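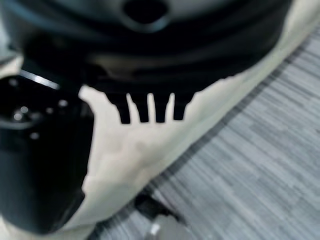

Fig. 1. Wrist camera: part of the gripper at left, cream sheet beside it, gray carpet at lower right.

Introduction to Robot Manipulation
Handout 6: Handling cloth with a wrist camera
Hondville Technical College, Stullow Building
Revised 3 August 2023

Bring this handout to both lab sessions. You will also need your login for the Brivadus software and your notes on gripper control from Handout 4.

1. What the lab covers

So far you have picked up blocks, cups and short lengths of pipe. All of those keep their shape when the gripper closes on them. Cloth does not. It folds under the finger, slides, and can hide the thing you were aiming at. In this lab your group will drive the arm by hand to a piece of cloth, pinch it, lift it and lay it down again, and record each try. In the second session you will use your recordings to train a simple controller.

There are 26 students in the course this term. Groups and bench times are posted outside the lab.

2. Reading the wrist view

The wrist camera moves with the gripper. A part fixed to the wrist should therefore keep its place in the picture while the table or floor slides past. Before you record anything, jog the arm a short way in each direction and note which shapes stay put. Sketch them in your lab book.

In Fig. 1 the gripper takes up much of the left third. The large black curved shape across the top has an oval opening in it, and four prongs hang down from its lower edge against the pale sheet. The edge of the sheet is a long, fairly straight diagonal with carpet on the other side. An edge like that is useful. It is easy to find in software and gives you a line to steer by.

Students often try to read distance straight off the picture. One camera view will not give it to you. Something small and close looks the same size as something large and far away, and a blurred object may be nearer or farther than the point of focus. Check against the joint readings every time.

3. Pinching

Approach slowly with the gripper open. Stop when the fingertip first presses on the cloth, then lower it a little more so that a fold rises between the fingers. Close at the low force setting. Write down the height at which you closed - you will want it again for the next try.

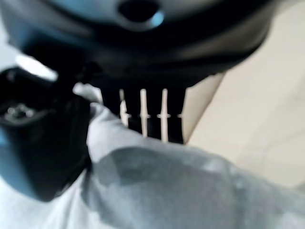 Fig. 2. Gripper finger at the light gray fabric, with a black block and white pins above the fold.

Compare Fig. 2 with Fig. 1. Fabric covers the whole lower half of the view, and a rounded fold comes up against the bottom of the black block and partly covers the lower ends of the pins. Most of the picture is blurred. The sharpest parts are the white outlines of the two middle pins and the pale rim of the opening at the top. A controller that looks for a crisp cloth edge has very little to work with in a view of this kind.

The finger appears to be pinching or pressing into the cloth. One picture does not settle which. Label a grasp as good only after the lift, and only if the cloth stays in the gripper for 2 seconds.

4. Recording

Each group records 63 tries. Keep the failed ones. Name every file with your group letter and the try number, and fill in the log sheet as you go. The columns are:

Start position
Closing height
Force setting
Result of lift (held / slipped / missed)
Remarks

Use the remarks column for anything that changed between tries, such as the lights or a different piece of cloth. Pooled with last year's tries, the class set should come to around 2,000, and that set is what we train on in the second session. The Prokopenko viewer on the lab machines will play back a recording beside its joint readings. Look at your first few before going on.

5. To hand in

The log sheet, your sketch of the fixed shapes in the wrist view, and one page on a try that failed. Say what the camera showed just before the gripper closed, and whether a person could have predicted the result from that view alone.

Reading for session two: course notes, chapter on learning from demonstration, first half only. The section on force sensing was moved to June and will not be tested.

We use cookies to keep you signed in and to count visits to course pages. By continuing to use this site you accept our cookie policy. Accept / Manage settings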